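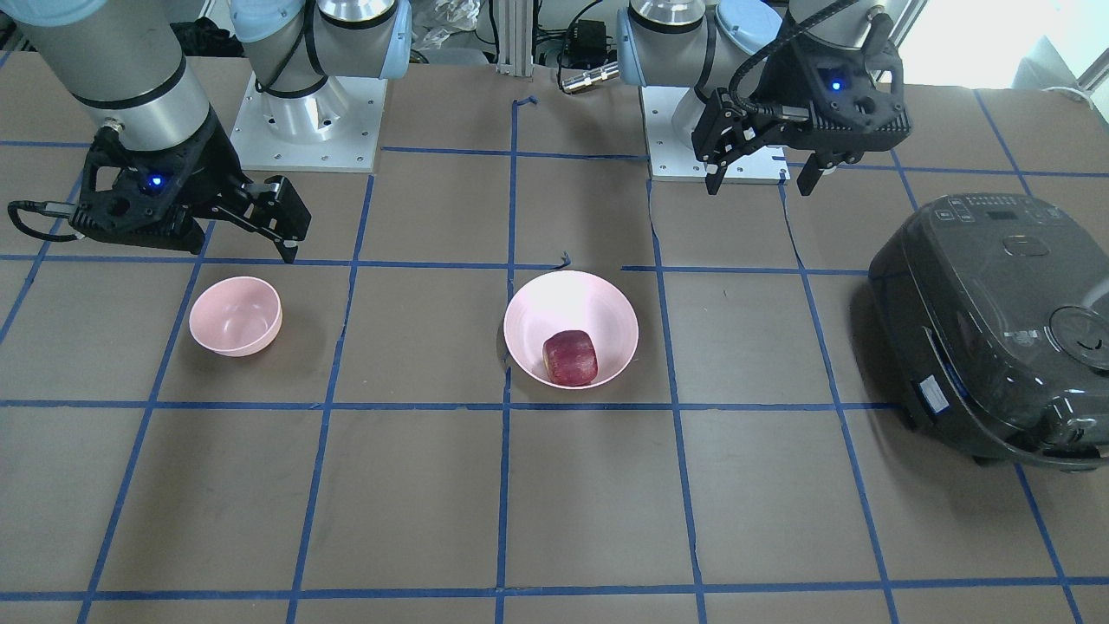
Drusdale factory visit, September

Drusdale builds guitar speakers and unloaded cabinets in a single-story building outside Tromel. Ignacio Insaurralde, who runs production, took our group of 11 through the plant in one morning.

Cone assembly comes first. Paper cones are bought in and sorted by weight, then matched to voice coils wound on site. The 12-inch Angelovski uses a 2-inch coil on a polyimide former and is rated at 60 watts. Adhesive cures overnight before the dust cap goes on.

Each driver gets a sine sweep at low level, and an operator listens for rub. Rejects are recentered once and swept again. A second failure means the frame is stripped and reused. Output is some 700 drivers a month.

The wood shop cuts birch panels for the Gasamlow 2x12. Corners are finger-jointed and the baffle is screwed, so it can be swapped for other driver sizes. Open and closed backs share the same shell.

In the listening room, Krum Dervishi ran one amp head into both versions at matched volume. The closed back was tighter below 100 Hz. The open back had more output above 4,000 Hz off axis, although placement near the rear wall may account for part of that.

Visits are by email request. Ear protection is supplied in the wood shop. Parking is behind the loading dock.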